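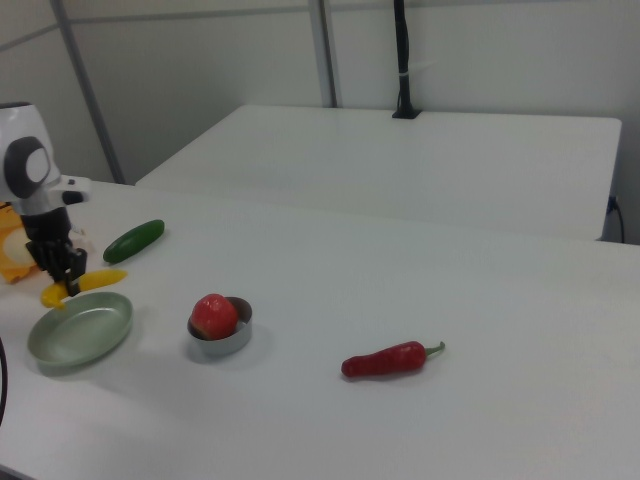
Gheorghița Manole wrote to us after her first weekend course that she had placed more sutures in two days than in her whole last year of school, and could she please come back in June? She could, and she did!

Grellura is a continuing education school for dentists, hygienists and dental assistants. Juwita Nugroho opened it with one operatory and a borrowed projector, and 3,762 people have now taken a course with us — many of them more than once. Groups stay at 14, so there's always an instructor close by when your hands get stuck.

We teach implant basics, gum grafting, root canal retreatment and (our favorite!) treating nervous kids. Most courses finish on Sunday at noon, with time to catch a flight home.

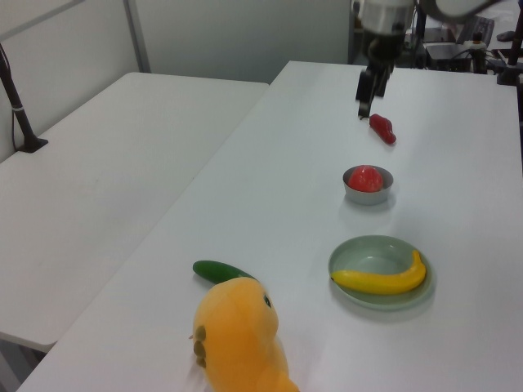

Who teaches here

Kurniawati Yusof leads the surgical courses and Retno Mangundap runs everything for hygienists. Both still see patients every week, and they love bringing in a tricky case to talk over at lunch.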